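Call for participants: reviewers of a good practice guide for hand-held gripper work

Jetenell is looking for 14 people to take part in the second review round of our guide for good practice in collecting manipulation data with hand-held grippers. The work is paid, part time and remote, and it runs through June and the month after it. Applications are read in the order they arrive.

Background

The guide began as a checklist of two pages, written by Grigore Costache for the collectors in our Hungate office. It told people how to hold the gripper, how long a recording should be, and what to do when an object falls. Other teams asked for a copy, and each team changed it. When Mebrat Admasu compared the versions last year, she found 63 rules, and several of them said opposite things. For example, one version asked the collector to start with open jaws, and another one asked to start with closed jaws. Data from both teams went into the same set.

The first review round removed the contradictions. The second round must answer a different question: can a collector who works in an ordinary home, without a supervisor next to them, follow the rules as they are written? Most of our recordings are now made in bedrooms, kitchens and small shops, and a rule which is easy at a laboratory bench can be very hard on a soft surface. 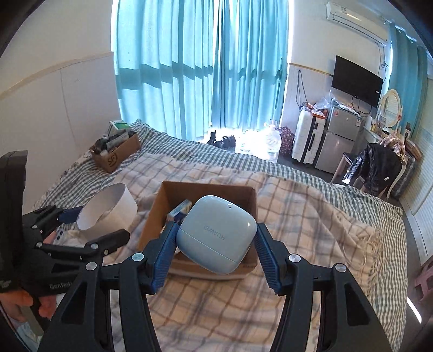 Two-gripper work on a bed: earbuds case in one gripper, white paper cylinder in the other, open box between the folds of the blanket.

Section 4 of the guide deals with this type of work, and it is the section where we have received the most complaints. It says that a container must stand stable before the first grasp, but it does not say how the collector should check this on a mattress. It also asks that both hands begin from a rest position, and the rest position is defined only for a table. We want reviewers who will try such rules themselves and then tell us which words are wrong.

What you will do

You read the full guide once and mark each sentence that you had to read twice. You then choose one section and carry out the tasks in it at home, with a pair of grippers that we send to you. After each task you fill in a short form: which rule you followed, which rule you could not follow, and what you did instead. We do not grade your recordings. A failed grasp with a clear note is useful for us.

There are two online meetings for each section group. Flor Usuga leads the group for household tasks, and Shayne Partington leads the group for safety and privacy. The privacy group will look at what must be cleared or covered before recording, such as letters, screens, address labels and family photos, and at how to ask permission from other persons who live in the home. This part of the guide is the youngest one and it needs much attention.

Who can apply

We would like to hear from people in one of these situations:

You have worked as a data collector, with any type of hand-held gripper or by teleoperation, for three months or longer.
You write work instructions, safety rules or quality procedures, also outside of robotics.
You label or check manipulation data and you know which mistakes come back again and again.

You should be able to read English well. You do not need to write it perfectly - the guide will be used by many people for whom English is the second or third language, and we prefer that some of the reviewers are in the same position. An engineering degree is not required. You must be at least 18 years old and have a private place where you can record.

Persons who took part in the first round may apply again, but only for a section they have not reviewed before.

Time and payment

Please plan five hours per week for eight weeks. The fee is 1000 euros for the complete review, paid in two equal parts, the first after your reading notes and the second after your last task form. If you have to stop early, the first part stays yours. We pay the shipping of the equipment in both directions. Normal wear of the finger pads is not charged.

All reviewers are named in the published guide unless they ask us not to do this. Your home recordings are used only for the review and are deleted when the round is closed. They are not added to any training set.

How to apply

Send one page about your experience to Ayantu Yimer at the Tema office, with the reference number 2899 in the subject line. Please add one example of a work rule that you found unclear, and write how you would change it. It can come from any job. We read this part first.

A CV is welcome, but you can leave it out. Tell us also which section group you prefer and at what time of day you can join a meeting. Household group meetings are held at 10 in the morning and safety group meetings at 4 in the afternoon, both in Tema local time.

Every applicant receives an answer, also when the places are full. Questions about the equipment or the content of the guide can go to the same address, and Ayantu will pass them to the right group leader.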